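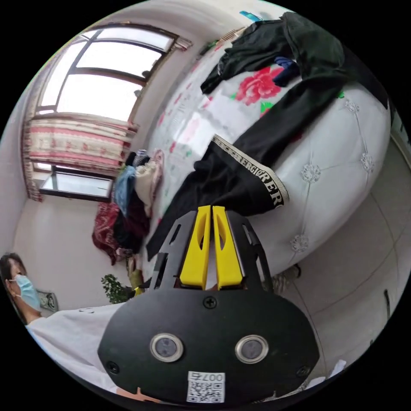 Folding everything on the bed has been my habit since I was a teenager, and I'd like to hear from anyone who has found a better way, because we are down to one chest of drawers between two adults and I'm losing the battle. I do the whole household's clothes in one go, usually late in the afternoon with the radio on, and the bed is the only flat surface in the unit big enough for it. My trouble is the dark things. Against the flowered cover you can see the black pants perfectly well, with that cream elastic waistband and the printing on it, but once they're folded and in the drawer they are one more black square among all the other black squares. I've tried folding so the waistband faces up, and that works for pants with a light band like those, but most of ours are black all the way round. Then there are the jackets, which I never know what to do with. They end up across the top of the bed until somebody wants to sleep.

The drawers are a Gremau, 700 mm wide, and there are 3 of them. One for tops, one for pants and jeans, one for everything else. It's a sturdy old thing and I'm fond of it, so please don't tell me to buy a new one!

– Banafsheh Mirzaei

Print | E-mail

Re: Dark clothes, one chest of drawers
Graciela Medina

Hello Banafsheh, and welcome to the laundry corner, we're a friendly lot. I went through this when my mum moved in with us and brought what felt like every cardigan she'd ever owned. What saved me was filing. You fold each thing into thirds the long way, then fold it down again until it stands up by itself, and you put them in the drawer on their edges like records in a crate. You see every piece from above and you don't have to lift a stack to get at the one on the bottom. Jeans do it beautifully. Thin tracksuit pants are a bit floppy, I'll admit, and I pack those in tightly at the back so they hold each other up.

For the jackets, hooks. A row of hooks on the back of the bedroom door cost me next to nothing and I've never looked back.

Print | E-mail

Re: Dark clothes, one chest of drawers
Hamidreza Fallahi

I'm going to disagree with Graciela, with affection. We filed everything for a whole winter and it looked marvellous for as long as it took my sons to find out about it. One of them pulls out a pair from the middle, the neighbours slump over, and by the weekend the drawer is porridge. We went back to flat stacks, kept low, and I'm much happier. If a stack is higher than my hand is wide I take it as a sign that some of it should go to the op shop.

I'd look at what you own before you look at how you fold it. How many pairs of black pants does a household wear in a week? I asked myself that in November, in a fairly bad mood, and gave away a good armful.

Print | E-mail

Re: Dark clothes, one chest of drawers
Banafsheh Mirzaei

Thank you both, I had a go this afternoon. I started with colour, which neither of you mentioned but it seemed a natural first step, so all the black went into a heap of its own and the jeans went either side of it. The greens I couldn't decide about. An olive shirt is nearly black by lamplight and I've gone out in the wrong one before today. For the moment the folded olive one has a spot to itself down near the front, and there's a little green bundle sitting on top of the jeans waiting for me to make up my mind. Filing the jeans was very satisfying, Graciela, you were right about that. The black heap I'm less proud of. It spread while I was working on it, and I kept picking up a sleeve thinking it was a leg.
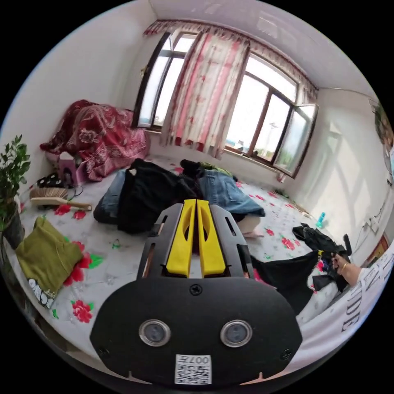
Delali Asamoah thinks sorting by colour is where it all goes wrong, and I'll say so in my own post before Graciela says it for me! Sort by what it is, Banafsheh. Put every pair of pants together whatever the colour, every shirt together, every jacket together, and fold one kind at a time. Your hands get into the rhythm of it and you stop having to work out what you're holding. A heap of nothing but black is the hardest heap in the world to fold, especially in the evening. Mixed in with a few blue pairs, the black ones show up.

The other thing I do is put a small stitch of coloured thread inside the waistband. Red for mine, yellow for my husband's. It takes an hour in front of the telly and you can read the drawer at a glance if you fold with the back of the band facing up.

Print | E-mail

Re: Dark clothes, one chest of drawers
Graciela Medina

Well, I was going to say it, yes. The thread is lovely, I'm pinching that.

Hamidreza, your boys would defeat any system. Have you tried dividers? I have the Urora cloth ones, and they do stop the slumping, though I wish they came in a colour other than beige.

Print | E-mail

Re: Dark clothes, one chest of drawers
Hamidreza Fallahi

Cardboard from a shoebox does the same job, and when it gets tatty you put it in the recycling. I won't be spending money so that my sons can flatten something nicer.

Print | E-mail

Re: Dark clothes, one chest of drawers
Banafsheh Mirzaei

I've found my red thread but the needle has gone wandering, so that will be tomorrow. Delali, do you go right through both layers of the elastic or only catch the inside one? I don't want it showing on the outside of the cream band. And does anyone know whether those over-the-door hooks will fit on a sliding door, or is that a silly question?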